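The bookbinder who came to Urnthorpe for one winter

31 March 2019

Lærke Thorlacius has her workshop behind the old post office in Urnthorpe, on the side where the sun comes only in the morning. When I arrived she was making tea and asked me to wait, because the glue would not wait. So I sat on a stool for 20 minutes and looked at the shelves.

She repairs books. Most of them are not valuable. "People think I work with treasures," she told me. "Mostly it is cookbooks and hymn books. Last month I had a dictionary that a dog had eaten until the letter F."

She learned the work in Plametville, from a man everybody called Raju. He had a small bindery above a shoe shop and he did not like to explain. "He showed me once, and then he went to smoke," she said. "If I did it wrong, he took the book apart in front of me and put the pieces back on my table. I was angry with him for the whole first year."

I asked if she had thought to stop. She was quiet for a moment, then she said yes, many times. In the second year she even took a job at a bakery in Tremumville and stayed there for 11 weeks. The pay was better. But she missed the paper, and she missed, she says, being left alone with one problem for a whole day.
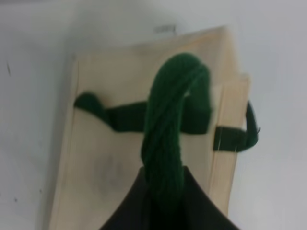
The move to Urnthorpe was planned for one winter only. The parish had a register of 658 pages which had been kept in a damp cupboard, and it needed somebody to live near it. She began in November. The work was slow, and 635 of the pages could be saved. The others she put in a separate folder with tissue between them, and she still speaks of them with some pain.

"You must decide when to leave a thing," she said. "A young binder wants to make everything new. I did this also. I once cleaned a family Bible so well that the owner cried, and it was not from happiness. I had removed her grandfather's thumb."

She meant his thumbprint, in the corner of a page he had read often. Since then she asks every customer which marks should stay. Some of them find the question strange and have to take the book home to think.

I wanted to know whether people still bring enough work. She says the summers are thin and the weeks before Christmas are too full. She does not advertise. For two years she has also taught an evening class, where the students sew a simple notebook and complain about their fingers.

Raju is retired now and has visited her once. He looked at the register for a long time, turned it over, and asked what was for lunch. "From him this is a very good review," she said, and went back to see if the glue was ready.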